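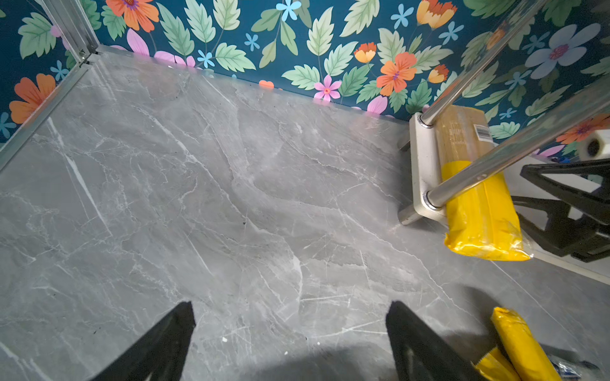
Gray marble, green leaves, orange flowers

Home Stories Recipes (old) Letters About

Last updated: February

The Spaghetti Wall

1. Wallpaper

Assunta Cirillo picked the wallpaper and I paid for it, and that's how things went between us for most of that winter. I had wanted plain white. She came back from Hadgu's with teal, and on the teal were leaves the size of my hand and flowers in orange and pink and a washed-out sort of blue, and she held a corner of it up against my chest like I was trying on a shirt.

"It's got life in it," she said.

"It's got a lot of life in it," I said, and she took that for a yes.

The gray marble was mine, though! I'd picked that out before she ever got involved. It has white veins running through it every which way, and if you stare at it over a cup of coffee you start finding rivers. Assunta said it looked like a thunderstorm. I said fine, then the flowers can get rained on, and she laughed so hard she had to sit down on the step stool.

I should explain that we were making a pantry corner. My landlord, Roman Wilczyńska, had said I could do whatever I liked back there as long as I didn't touch the pipes. And I needed a pantry corner because of the spaghetti.

2. The bet

My cousin Irena Sikora moved to Plultis two years ago for a job at the ferry office, and before she left we had a bet. I said a person could tell one spaghetti from another with her eyes shut. Irena said spaghetti was spaghetti and I was a snob (I am, a little). So the deal was that whenever either of us traveled we'd bring home the local kind, and one day we'd cook all of it and she'd tie a dish towel over my eyes and we'd know.

We never did it. But the packages kept coming. Irena mailed them in tubes, the kind meant for posters, with socks stuffed in the ends. I had them in the closet, I had them behind the TV. I once went looking for an umbrella and came out with noodles.

Then she called on a Saturday and said she was coming for a visit, and was I ready to lose?
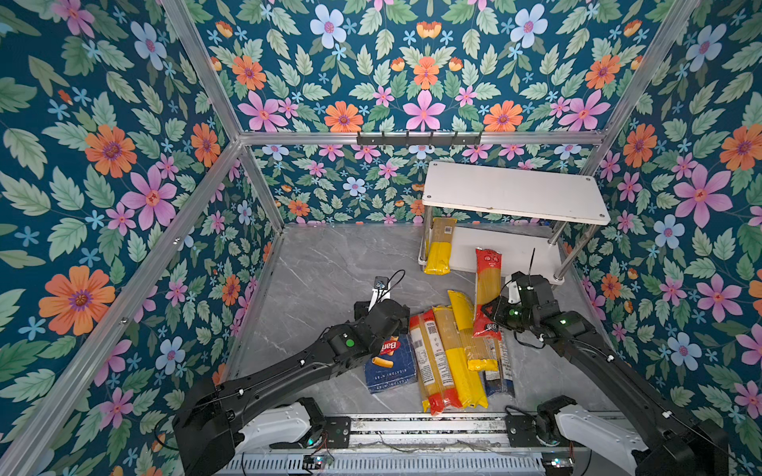
So I wanted it to look nice. I wanted her to walk in and see that I'd taken it seriously. The white shelf came from Zbigniew Śliwiński downstairs, who was getting rid of it, and it had just the right legs for the job, shiny ones. Assunta was in charge of the hooks. She put the rack up on the rail behind and then couldn't decide what ought to hang there, so nothing did. "A ladle," she'd say, walking past. The next day, "No, not a ladle."

I stood one yellow package on the bottom board by the back leg and stepped away to look. It looked lonely. I nearly called the whole thing off over that package. You spend 290 on wallpaper and then there's one bag of noodles leaning on a leg like it's waiting for a bus.

"Put its friends with it," Assunta said. She was eating my crackers.

It took us most of the evening. We tried it with the yellow ones next to each other, and she said that looked like a traffic problem. I wanted them in the order they'd arrived, and she said who but me would know, and I said Irena would. We didn't speak for a while after that. The radio was on, thank goodness. Then she reached past me and slid the red one over between two yellows, very gently, and I had to admit it was better. 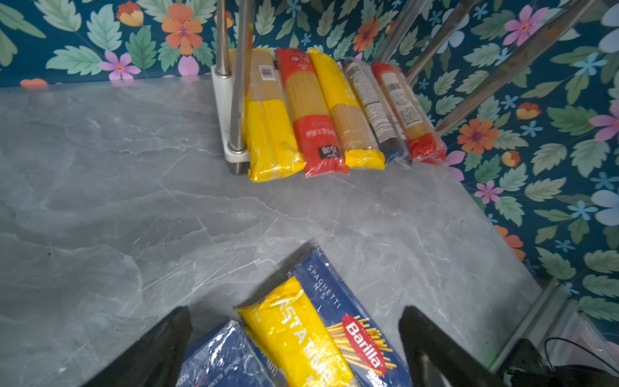 The red one with the Chinese writing was from Irena's first long trip, when she was homesick and called me at 2 in the morning from a supermarket. I could hear the freezers humming. She read me the prices of things, just to be talking to somebody. I'd forgotten all about that until I had the package standing there against the rack with the rest of them. The dark one I'd bought myself, at an airport, and told her I'd found it in a little shop up a hill. I have never corrected this.

I told Assunta about the airport. She put down the crackers.

"You cheated," she said.

"It's spaghetti!"

"That's Irena's argument," she said, "that's exactly what Irena says," and she looked so pleased with herself that I went and washed a cup that was already clean.

After she'd gone home I stayed back there a while with the light on. I picked out the tall pale one with the yellow band and held it and listened to the strands shift around inside the plastic. It's a nice sound, kind of like someone tidying pencils. I thought about shutting my eyes and just cooking a handful, a practice round. I even filled the pot. Then I poured it out again and put the package back where Assunta had wanted it.

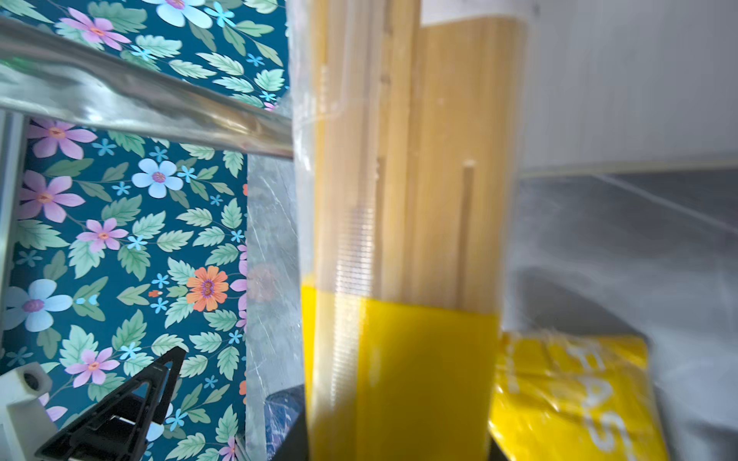

3. Irena

She came in with snow on her hat and a tube under her arm, and she didn't take her boots off. She went straight to the back and stood in front of the flowers.

"Who did this to you?" she said.

"Assunta."

"I like her." She leaned in close to the row and touched the red package, the supermarket one, and then the dark one next. She turned it a little to read the label. She took her time about it.

"Little shop up a hill," she said.

"Steep hill," I said.

She handed me the tube and went to look for a dish towel, and I got out the big pot.

Contact Copyright the author, all stories Back to top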